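Salian Hand Gripper, Club Set
Sold by Vostoleck. Reviewed for the student equipment list by Nazar Ostapchuk, 2022-05-07

Price: $222 per hand, finger pads included
Lead time: 11 days (ours took longer)
Spare pads: sold in pairs
Status on our list: allowed, one set per team

The maker's page says a beginner team can record 2,000 usable demonstrations in a weekend. I'd like to meet that team. Ours had nearly 90 by the end of April, and Aravind Subramaniam threw out a good share of those when he went through them.

The hand itself is fine. You hold it, squeeze, and do the task yourself, and the recording is meant to teach an arm later. The finger pads grip well and are easy to swap. I have more doubts about the marker cards. Print them flat and stiff or don't bother, whatever the quick start sheet says about plain paper.

"Ready out of the box" is also a stretch. Chih-ming Yang spent most of a club meeting on calibration, and the manual skips the step where you tell the software which hand is left. Write to Vostoleck for the corrected page. They do answer, slowly.

Student teams at work with the hand grippers:
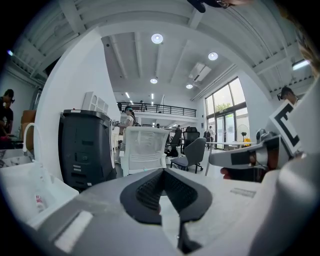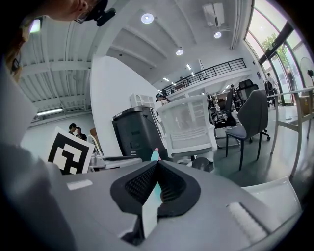

Weight is the other complaint. Younger members start resting their elbows on the table after a short run, and their motions get lazy. Plan to trade off. If your team only wants to enter the sorting event, the older Fakov claw costs less and I haven't seen proof that this one scores higher.

Loan requests go to Thirumalai Hegde. Return the set with both pads on.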